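January 25, 2020 – Mistholm workshop

Second go at the homemade furniture wax, and I am much happier with this one. The first batch set like candle stubs and dragged horribly, so I went back to Nele Baumgart's old proportions: 100 g of beeswax to 4 spoons of oil more than I had been using. It took 23 minutes to melt in the water bath (I kept the heat very low, having learnt my lesson) and it was lovely and clear by the time I poured it.

Imke Bauerfeind came by while it was setting and we tried a little on the oak offcuts from Grulow. It goes on softly, smells of honey and buffs up in no time, though the end grain drinks it and wants a second coat tomorrow. I took the melt to 64 degrees and no further – please do the same if you make the next lot. 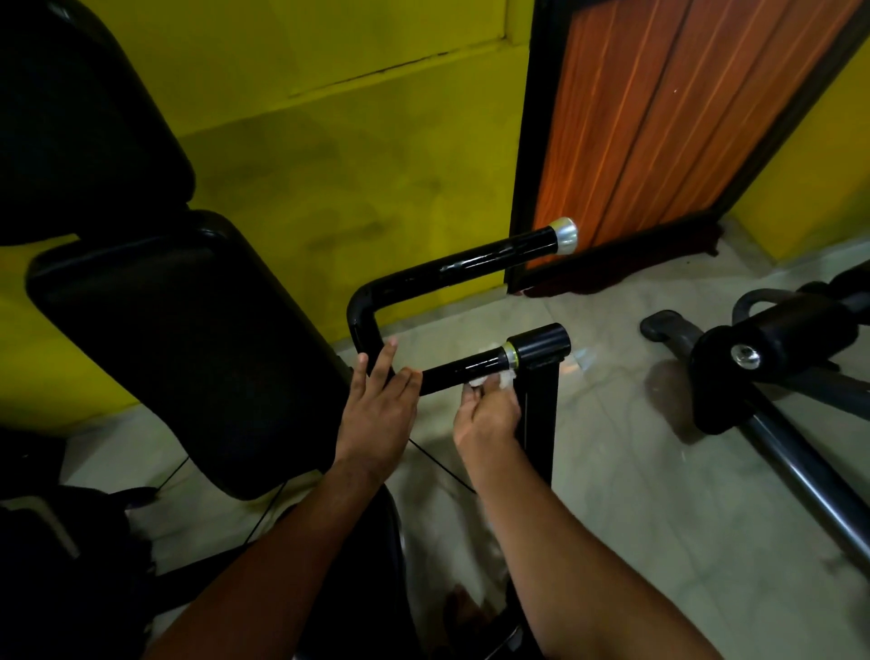 Wiping down the black tube frame with a bit of white tissue.

The pine shelf is another story. The wax has gone patchy near the knots and I suspect there is old varnish left in there, so it will need scraping back before we try again. Imke thinks a thinner coat would do it, and she may well be right, but I should like to see bare wood first.

Still to do: label the tins, ask at Eichhorn whether they have any more of the pale beeswax, and find the good brush, last seen on the Grostardale job.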